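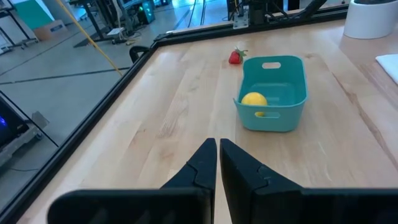 The small robot bench and what it really costs

When Nermina Radulović put together the budget for a two-arm bench at Plumitz, the arms took up one line. The list ran to 396 lines by the time it was signed off, and most of them were for things that don't move.

Plumitz packs gift baskets and sample kits for food wholesalers. The firm wanted a place to try out pick-and-place jobs before putting money into a production cell. Radulović, who looks after equipment planning, had never bought a robot. She had bought conveyors, scales and two label printers, and she used the same spreadsheet.

"I started with the table," she says. "Everything bolts to the table or hangs off it, so if you get the size wrong you pay for it again later."

The choice came down to a welded steel bench from Dimitrov or a butcher-block top in an aluminium frame. The frame won on flexibility. Rails along the edges can take an arm base, a camera bracket or a panel, and they can be moved with a hex key. The wood can be sanded or replaced when it gets chewed up.

Quotes for the arms came from Ceren and Lutico. Ceren was cheaper to buy. Lutico's price included spare gripper fingers and a second year of support, and once those were added to the Ceren quote the gap closed to $506 for the pair. Radulović advises asking for the price of fingers early. They are the part that meets the work, and they wear out or get swapped as the job changes.

Cabling was the line she got most wrong. She had allowed $305 and spent over twice that. Each arm needs power and data, so does each camera, and the runs have to be long enough to follow the arm through its full reach without pulling. She now prices cable only after someone has walked the route with a tape measure.

Floor space is easy to underestimate too. The bench itself is small, but it needs a computer, a desk for the operator, room for a chair and a clear way around. Marking the area out with tape before ordering costs next to nothing, and a few days of walking past it will show whether the spot works.
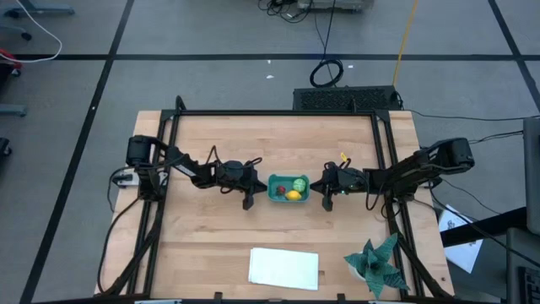 Toy fruit in a small basket, between the two grippers.

Test items deserve their own line, even if it is a short one. Toy fruit doesn't spoil or bruise, and the same lemon can be picked up all month. It also weighs and grips differently from the real thing, so Radulović set aside money for real product in the second stage. A plastic basket and some paper napkins came out of petty cash.

The biggest cost after the hardware was staff time. Plumitz planned on 6 weeks from delivery to the first useful trial and entered the wages against the project from the start. Smaller firms often leave this out, on the grounds that the people are being paid anyway. Radulović disagrees with that. Someone who is setting up a bench isn't doing their regular job, and the work they leave has to go somewhere.

She also kept a reserve for changes, held back until the first trials were done. Part of it went on another camera mount. The rest is still there, and she is in no hurry to spend it. The next decision, in May, is whether to buy a second bench or put the money toward a guarded cell on the packing floor, and the quotes for the guarding haven't come in yet.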